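Clearing the table
2025-05-31

Clearing a table after a meal takes me 15 minutes if I do it my way and a lot longer if I let people help. I know how that sounds.

We had the lunch in September last year too, and I wrote then that I'd never cook for that many again. I cooked for that many again. Soon-im Baek brought the rice and Ha-rang brought the pickled radish, and everyone ate more radish than rice.

My order goes like this. Glasses first. They tip over, and they don't stack. Then chopsticks and spoons, all facing one way, into a jar of soapy water. Then I scrape everything onto one plate and carry that plate off by itself. After that the bowls go inside each other, and the flat plates go under the bowls. The big tray stays on the table until the end.

Jaxon Charbonneau does it the other way around. He loads the tray right where people were sitting and takes it all in one trip. I've seen him do it without dropping anything, but the tray gets heavy and you can't see your feet. Two trips is fine with me.

I do like a round tray, though. I used a rectangular one for years and the corners caught on every door frame in the house. A round one has no corners to catch, and dark ones don't show soy sauce stains. A white plate next to it is easy to spot too - good if your eyes are like mine.

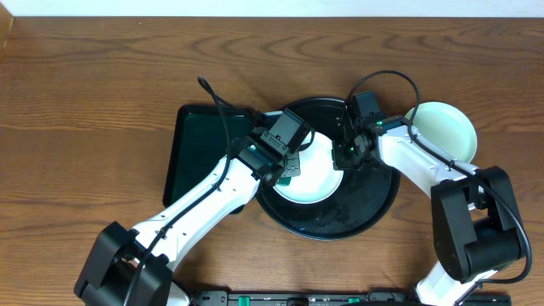 Pranport Supper Club - Table and Kitchen Team

Wood tables need a bit of extra care. I wipe with the grain, using a cloth that's been wrung out hard, and then go over it again with a dry one. If a ring shows up I leave it overnight before I do anything to it. Most are gone by breakfast.

Ro-un Jin asked me for the radish recipe and I had to say it wasn't mine. Ha-rang says she'll write it down. She said that last year too, so I'm going to bring a pen next time.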